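Looking after a small gripper arm on the bench

These notes cover the Rillier arm we run at Waturach for putting light items into baskets. Most of it will do for any two-finger gripper of that size.

Wiping the fingers
Crumbs and grease get into the finger pads faster than you would think. Wipe both fingers at the end of each day with a damp cloth and a drop of washing-up liquid, then go over them with a dry one. Don't use solvent. It made our first set of pads go hard and shiny within a month.

Changing the pads
We change pads every 500 picks or so, sooner if an edge has lifted. Switch off at the wall first. Peel the old pad from the tip downwards, clean off the glue and press the new one on for 50 seconds. Leave it overnight if you can.

Checking the cable
The loop at the wrist needs some slack – turn the wrist slowly through its full travel by hand with the power off and watch for the point where the cable pulls tight. If it does, undo the clip and feed through another 5 mm. Look for flat spots and cracks in the sleeve while you are there. A cable that has cracked gets replaced, not taped.

Wrist camera
Use a lens cloth only. Kitchen roll scratches. Check the two small screws on the bracket every week, and if either has moved, set the camera angle again before you run anything.

Setting the height over a basket
Woven rims are uneven, so measure at the highest part of the braid. Bring the arm down in small steps and stop while there is still a finger's width to spare. Baskets slide on a smooth table, and a strip of non-slip matting cut smaller than the base will cure that.

Trial run
Do five slow passes with something soft and long before going back to normal speed. If the item drops early, look at the pads again before touching the grip force.

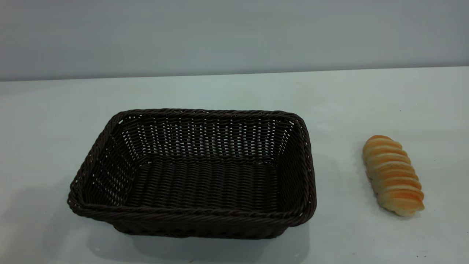
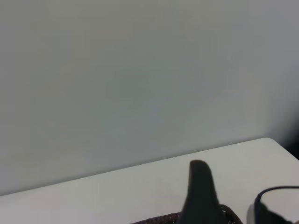

First picture: dark basket and a ridged roll on the bench. Second: the wrist camera's view, with one finger up close and the cable loop at lower right.

Last changed August 2018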